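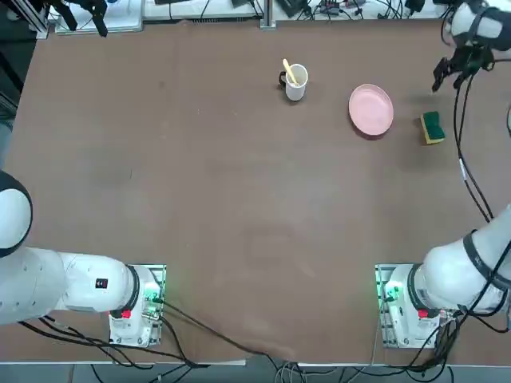 Entries for the Plekirico young horse show close at noon on the last day of July. After that it's late entries, if there's room, at a higher fee. Please read this page before emailing, Ivana is answering everything herself this month. Most people sort the form out at the kitchen table with a mug on the go, so have the passport next to you before you start, not out in the lorry. A white mug with a spoon standing in it and a sponge waiting by the plate, fine, but the form times out if you go off and do the washing up. Save as you go.

Which classes are there?
Three year olds in hand, four and five year olds under saddle, loose jumping, broodmares. Foals have their own morning. Full list is in the schedule.

Does my horse have to be in a studbook?
Yes for the young horse classes. Any recognised studbook. Broodmares can come in on a passport with full breeding shown. Part breeding, ask first.

Passport still hasn't come back. Can I enter?
Yes. Put "pending" in the number box. We need to see the real thing at the gate though. No passport, no unloading, sorry.

What does it cost?
Depends on class, see schedule. Stabling is extra. Refunds with a vet's note only, less the admin charge.

Is there prize money?
The Mansilla loose jumping final has a pot of 3,000 euros, 1,000 of it to the winner. Other classes are rosettes and a rug. Breeders' prize goes to whoever is named as breeder in the passport, not the owner.

Who's judging?
Grethe Hjaltested and Elmarie Potgieter for the ridden and in hand. Daniyal Rajput for loose jumping. No talking to judges about your horse before its class please.

Can I ride my own or do I need a professional?
Ride your own. Plenty do.

What time do we start?
Gates 6.30, first class 8.00. Running order goes up the evening before, on the website and on the board by the Trikero ring.

How many stables are there?
11 permanent boxes, rest are temporary. Permanent ones go to mares with foals at foot. Bring your own buckets and haynets. First bed of shavings is includedd.

Can I bring a stallion?
Yes, bridled at all times, handler over 18. Tell us on the form so we can box him at the end of a row.

Is there a sale?
Not an auction. Tick the "for sale" box and it prints in the catalogue next to your number. What you agree after that is between you and the buyer, we dont take commission.

Can I get the videos?
From Wollilard, they film every ring. Order direct.

Something on the form is wrong, who do I tell?
Ivana Escobar for entries, Amancay Sepúlveda for stabling and parking. Put the horse's name in the subject line.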